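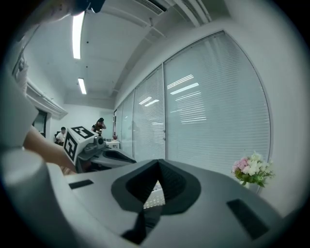

I've been meaning to answer the question about sore wrists since it came through on Sunday, and I'm sorry it took me until now to sit down with a cup of tea and do it properly. Winter pruning is hard on the arms, and I say that as someone who has been doing it badly for a good part of my life! A lot of it comes down to how far away from your body you're working. Look at the forearm coming in from the left in the photo, stretched out on a diagonal with a hand-held tool at the end of it. Reaching like that is fine for a minute or two, but try it for an afternoon with a pair of loppers and your elbow will have something to say by suppertime. So my first piece of advice is dull: move your feet, or move the ladder.

> Hello all, I'm fairly new to the list (we took on the old Tordale rows in July, 26 trees, mostly apples and a few very tired pears). I started cutting out dead wood last week and after two days I could hardly turn a doorknob. Is it my technique or my tools? I have bypass pruners that came with the shed and a pair of long-handled loppers from the same place. Also, do I really need to wait for the leaves to be all the way down? Some of the trees are bare and some are hanging on. Thanks for any help.

Welcome, first of all, and what a nice thing to have taken on. I remember those rows when they were last looked after, and the pears always were tired, so don't blame yourself.

On the tools: pruners that came with a shed are nearly always dull. Before you buy anything, take them apart, scrub the sap off with warm soapy water and a bit of steel wool, and run a stone along the beveled side only. Leave the flat side alone apart from one light pass to take off the burr. A drop of oil on the pivot, and then try them on a pencil-thick twig. If they still chew, then go shopping. I have a pair of Pandow pruners in the smaller size and I'm very fond of them, but I have small hands, and my neighbor can't stand them. Upadhyay Nursery will let you squeeze everything on the rack before you choose, or they would the last time I was there.

On technique, I think most of us ask the pruners to do work that belongs to the saw. If you have to squeeze twice, or twist the blade to get through, stop and reach for the saw. It feels slower – it isn't, by the end of the day. And change hands when you can. My left-handed cuts were a disgrace for the first winter and now they're only a little crooked.

As for the leaves, dead and broken wood can come out any time, so carry on. For the real shaping I'd wait until the trees are fully asleep, and I leave my own until after New Year. The cherries and plums I don't touch in winter at all, on account of silver leaf. I do mine in July, in a dry spell if we're given one.

You also don't have to do it all this year. With trees that have been let go, I'd take the dead wood and the crossing branches now and save the big cuts for the next couple of winters, or you'll get a thicket of water sprouts and be back where you started. When I took over my first row I went at it like a barber and spent the following summer regretting it.

One bit of housekeeping while I'm here. The Vorkutbridge scion wood swap is on again, and the list of varieties is up to 147. If you want something particular, write to the list soon so people know to cut it and keep it in the fridge. Damp newspaper, a plastic bag, a label you can still read in March, and please, no apples in the same drawer.

Rest that wrist for a few days before you go back out, and do let us know how the pears get on.

Warm wishes from the hill end of Vorkutbridge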